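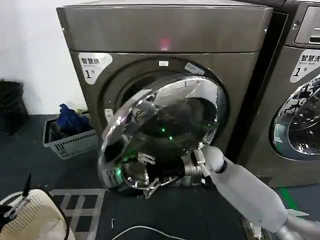 Home | Laundry | Stains | Bedding | Contact

How to dry a duvet at the launderette without wasting your money

Last updated: September

Most advice on drying duvets comes from people selling duvets, or selling things to throw in with them. I have been washing mine at the launderette in Murlow for years and I don't believe half of it. What follows is what I do.

Before you leave home

Read the care label. If it says no tumble drying, stop there, whatever your neighbour got away with. Check every seam as well. A small hole at home is a large one after an hour in a drum, and feathers get into everything. Sew it up with small, close stitches and go over them twice.

Take your own bag for the trip back. Putting a clean duvet into the bag it came in dirty is a daft way to spend a morning.

Choosing a machine

Size matters more than anything else. A double duvet needs space to open out and fall. If you have to push it in with your knee, go up a size or come back when a bigger one is free. I go on Monday before 8, when there is usually a choice.

Feel inside the drum before you load. I look for pen marks, chewing gum and bits of somebody's tissue. Clear the lint filter if you can get at it, and ask the staff if you can't.

Spin it again

Give the duvet a second spin before it goes anywhere near a dryer. Spinning is cheap and heat is dear. Lift it out with both arms underneath, as wet filling is heavy enough to tear the stitching inside.

Drying

1. Shake it out and load it loosely.
2. Set the heat to low. High heat scorches the cover while the middle stays damp, and you pay for both.
3. Run it for twenty minutes, then take it out and pull the clumps apart with your fingers.
4. Turn it over, put it back and repeat until the clumps have gone.
5. Leave it out to cool for five minutes, then feel the corners. Warm cloth hides damp very well.

A down duvet can take three hours. Anyone who promises you forty minutes has a thin duvet or a short memory.

Do dryer balls work?

A bit, perhaps. I bought a set from Varkent and tried them against two clean tennis balls. I could not tell the difference, except in price. The packet talked about saving energy but gave no test I could check. Stopping to break up the clumps by hand did far more than either.

Scented sheets I would leave out altogether. They coat the filling, and a duvet that smells of lilies can still be damp.

When you get home

Hang it over a door or a clothes horse overnight - even if you are sure it is dry. Don't store it in plastic. If it smells musty the next day, it wasn't dry, and it needs another turn on low heat.

Get our laundry tips by email. You can unsubscribe at any time.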